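Gripper maintenance, March

I've been meaning to write up how I look after the hand-held grippers, mostly so I stop working it out from scratch every time. We have two pairs at Zirnovex, all black, and they get used on clothes for most of the day.

The bushings are the first thing to go. They're brass coloured and press into the arms where the linkage pivots. When one wears, the finger pad on that side starts to lag and the jaws no longer close square. I check them with the trigger half in, wiggling each pad sideways. If it clicks, the bushing comes out.

Getting it out is easy enough with a socket behind and a vice in front. Getting the new one in straight is harder. I ruined two arms before Asif Mughal told me to put the bushing in the freezer for 20 minutes first. It slides in with thumb pressure now, or close to it.

I keep a count of closes for each gripper in a notebook. The last left-hand one was at 1,856 when it began clicking, and the right went to 1,922. That's lower than I'd like, and I suspect the lint. Fleece is the worst for it - the fluff packs in beside the pivot and stays there. A dry toothbrush gets most of it. I don't use oil any more as it turns the lint to paste.

After any repair I do 40 folds on soft things before the gripper goes back on the shelf. Cotton with a drawstring is good for this, as the ties will find any gap between the pad and the arm.
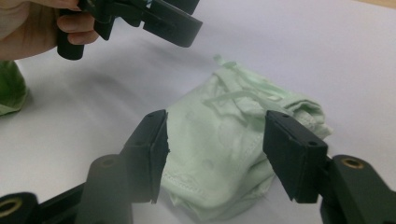
If the pads meet evenly at the tips and nothing snags, I write the date on a bit of tape and stick it to the handle. If they don't, it's nearly always the pad screws, which need a quarter turn and no more.

Next job is the spare set from Hinudico. The pads are a slightly different colour of black and the holes don't quite line up, so I'll be drilling.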